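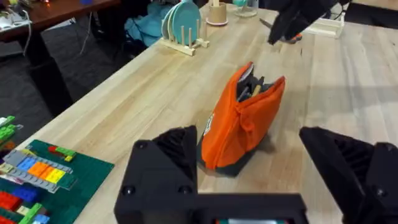 A wrist-eye view of the table, with the orange pouch between the fingers of one gripper.

Demwood would like you to rent its robot arms by the month, and would like you to stop asking whether they can do laundry

By the features desk
November 5, 2025

The founder of Demwood has a policy about demos. She doesn't give them until the visitor has had coffee, and she doesn't give them after four in the afternoon. "People get hungry and then they get mean," she says.

Her company sells a service called Maihi, a pair of tabletop arms with grippers, a camera at the wrist, and a person on the other end of a support line who will talk you through the bad days. You don't buy the arms. You subscribe to them, the way you subscribe to razors or meal boxes, and if you get sick of them they go back in the crate. The crate, she notes, is the part customers complain about most. It weighs more than the arms do and it doesn't fit through a normal office door.

The plan opened to small customers in April. Since then she has heard from a candle maker, two dental offices, a school district and a man who wanted something to deal cards. She turned down the man with the cards. "He was very nice about it. He was also very specific about the shuffle."

What the arms are good at, by her account, is picking up one thing and putting it somewhere else. She says this with no embarrassment at all. A pencil pouch is her favorite test, better than any block or cup, and she will go on about it at some length. Fabric gives. A zipper left partly open leaves you with pens sticking out of the top, and a gripper has to close on the soft part without making a mess of the rest. "A block is a block. A pouch has moods."

The fingers are 3D-printed and ribbed on the inside, where they meet whatever they are holding. Subscribers get spares. They also get the print files, which was an argument inside the company that she won by being the one who signs things. Her partners worried that customers would print their own and stop paying for replacements. Customers did print their own, and several sent back versions with hooks on them.

I asked about the competition, meaning Drornon, which sells a similar setup outright and has a much nicer website. She thought about it for a while. "They have a font," she said. "I would like a font."

Pricing is where she gets brisk. Maihi costs $500 a month for the pair, or $300 for a single arm, with a $200 setup fee that she describes as mostly the crate. The minimum term is 2 months. Teaching the arms a new job can take up to a week, and she wishes her own sales page said so in bigger type. The software underneath is licensed from Dikex, and when it updates overnight the arms sometimes wake up timid. They hover. They reconsider. She has learned to keep mornings clear.

Dishes come up in every sales call. So do clothes. The arms will move a plate if you show them how, she says, and she is comfortable putting that in writing. Folding a shirt she is not comfortable putting in writing. "I can't fold a shirt. I've watched the videos. I own the little board."

So who is it for? Her honest customer, she says, has one dull task, a sturdy table and a bit of patience, and probably already owns a label maker. The candle maker fits. One of the dental offices fit until it moved upstairs, and then there was the matter of the crate.

She is working on a smaller crate.

Recent items
Drornon adds a two-year warranty and a carrying handle
Dikex moves its updates to Sunday nights
Five desk lamps that claim to know when you are tired
What we learned from a month with a robot mop
Letters: more of you own label makers than we thought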